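4.2 Results: clearing the table

Each simulated chore was run 376 times under the Baluyot controller. Stemmed objects were the weak point. The approach is made with the fingers open, and a small error in wrist angle is enough to miss a narrow stem.

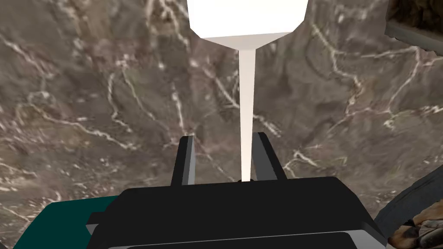

Failures fell into 4 groups, with slips after closing the largest at 31 percent. Consuelo Magaña reran 12 of these at half speed — no change. Clearing glassware remains out of reach for our setup.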